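Mon 28 June

Right, thread time. I've spent a good chunk of the last year reading about, poking at and standing next to machines that are meant to do our chores, and people keep asking me whether they can do them yet. Long answer follows. I'm excited about this stuff, so you'll have to put up with some exclamation marks.

—

Some background. I work in a small repair shop in Irnska. We fix fans, pumps, vending parts, the odd milk frother. At home I've got a floor robot, a window thing I regret and a bread machine older than my marriage. So I come at this from both ends, kitchen and bench.

—

Start with what's already boringly good. Floors! Floor robots are properly fine now. Mine does the hallway and kitchen every night and I think about it as often as I think about the fridge. Ten years ago I'd have been following it round with a torch.

—

Dishwashers too. We forget a dishwasher is a chore machine because it never had a face painted on it. It washes better than I do, with less water. The bit left over is the loading and unloading, and that's where all the interesting work is going on.

—

So, loading. I went to see a demo in Olvera in May, a two-armed machine putting away a rack of crockery. Plates: lovely. Mugs: good, bit slow. Then it met a colander and stood there for a while, the way I do in front of the cheese counter.

—

I don't say that to be mean. It got the colander in the end! It turned it over, tried a different side, set it down on the shelf. I was grinning like a fool. The person next to me was checking the bus times.

—

Laundry is the one everybody asks about. Folding towels, yes, I've now seen that done well by three different machines. Folding a fitted sheet, no, but then I can't do that either and I've had a lot longer to practise.

—

What I'd love to see more of is the whole job. Fold the towel, fine, but who got it out of the drum, found the sock stuck inside the duvet cover, and noticed the shirt needs doing again? A chore is a string of little jobs with a lot of noticing in between. The noticing is coming on, but it's behind the folding.

—

Now the shop floor, because that's where I spend my days and it gets far less attention than towels.

—

Picking one kind of thing out of a tray and putting it in another tray has been sorted for ages, provided the thing is stiff. Bolts, bearings, housings, caps. A firm up the road from us does 400 pump caps a shift that way and the arm never gets a sore neck.

—

The trouble is floppy stuff. Cable, hose, string, bags, tape. A bolt stays bolt-shaped when you pick it up. A wire picked up in the middle does something new with both ends, and the end you care about is usually the one you aren't holding.

—

Small wiring is the worst of the lot, I think. Leads are thin, they twist round each other, there's a plug on one end and bare spades on the other, and it all has to go down inside a housing where your own hand blocks the light. I've got apprentices who need a fortnight before they stop swearing at it.

—

And shiny housings! If you've never tried to get a camera to see inside glossy plastic, picture taking a photo of a spoon. You get bright patches that move when you move. A person tips their head and carries on. A machine has to learn that the bright patch isn't a part, and it's remarkable how well the newer ones are coping with that.

—

We had a go ourselves. There's a kit called Rokau, an arm with a two-fingered gripper, and for a few weeks we had one on loan at the back bench. I set it the dullest job I could think of, picking up short leads and laying them straight in a tray. We gave it 200 tries over a few days.

—

It did better than I'd bet. Single leads it got pretty reliably by the second day. Twisted pairs were all right if they were lying on their own. Two sets crossed over each other and it would pick up both, every time, very pleased with itself.

—

Things that helped, if you're trying this at home or at work:

Matt tray instead of a shiny one. Big difference straight away.

A lamp from the side. Overhead was hopeless.

Taping the leads together in the middle, so there's one obvious place to grab.

Wiping the tray down. We had smudges it kept taking an interest in.

—

That tape one is my favourite because it helps people as well. My newest starter picked up speed on the same job the minute we started bundling. Lots of what you do to make a task easier for a machine turns out to be what you should have done for the human years ago — put things in the same place, light them properly, give them a handle.

—

Where it still fell over was plugging in. Getting a plug to its socket, fine. Pushing it home and knowing it had clicked, that was hit and miss. I feel that click in my thumb before I hear it. There are grippers with touch sensing that are meant to help, and I'm itching to try one.

—

Somebody asked me about speed. For lead-laying, the arm took 10 seconds where I'd take two. Sounds dreadful. But it'll do it at three in the morning while I'm asleep, and if I come in to a tray of straight leads I don't much care how long each one took.

—

The home equivalent is the same sum. I don't need my kitchen tidied quickly. I need it tidied by breakfast. If a machine wants six hours to put away one rack of plates and it doesn't break any, it's welcome to them.

—

Cost is the bit I can't be cheerful about yet. The good arms are shop-floor money. There's a smaller one, Kolari, that's meant for benches and kitchens, and I've had a play with it. Really nice to handle, quiet, easy to teach. Still more than I'd pay to avoid the washing-up, and I hate the washing-up.

—

Teaching is the part that's changed most, by the way. It used to mean typing in positions all afternoon. With Kolari you take hold of the arm and move it through the job, do that a bunch of times with things in slightly different places, and it gets the idea. My dad had it putting teabags in a tin before his own tea had gone cold. He is 81 and thinks email is a fad.

—

Replies so far, quickly:

"Will it do bathrooms?" Wiping a flat surface, yes, I've seen it. Round the back of the loo, I haven't, and I'd want a look at the seals before I let it try.

"Can it cook?" Stirring, yes. Chopping soft things, sort of. I wouldn't give it an onion.

"Is it safe with a cat?" The ones I've used stop when you lean on them. The cat leans on everything, so expect a very slow evening.

—

"Are you worried about your job?" I get this a lot. Our back bench has a shelf of repairs waiting since spring. If something would lay out leads and sort screws for me I'd spend the day on faults, and faults are the bit I love. I know it won't be like that for everyone and I'm not going to pretend otherwise.

—

My running list, as of today. Happy to leave alone: floors, dishes once loaded, stiff parts from tray to tray.

Happy with me in the room: towels, putting away plates, laying out single leads.

Not yet: fitted sheets, crossed wires, plugging in small connectors inside a housing, anything at the bottom of a handbag.

—

That middle group was empty two years ago! I keep going back to that. I'll do another thread when I've had a proper go with a touch-sensing gripper on the connector job. If you've already tried one on small plugs, please tell me how you got on, particularly with the very light wire that bends before the plug goes in.

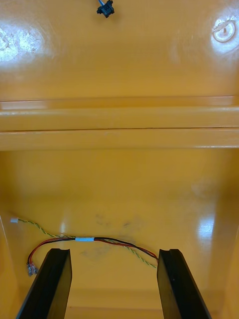 Why is loose wire harder for a robot to handle than a bolt?

Wire changes shape as soon as it's touched, so the machine has to keep working out where the ends have gone while it moves, whereas a bolt keeps its shape and can be gripped the same way each time.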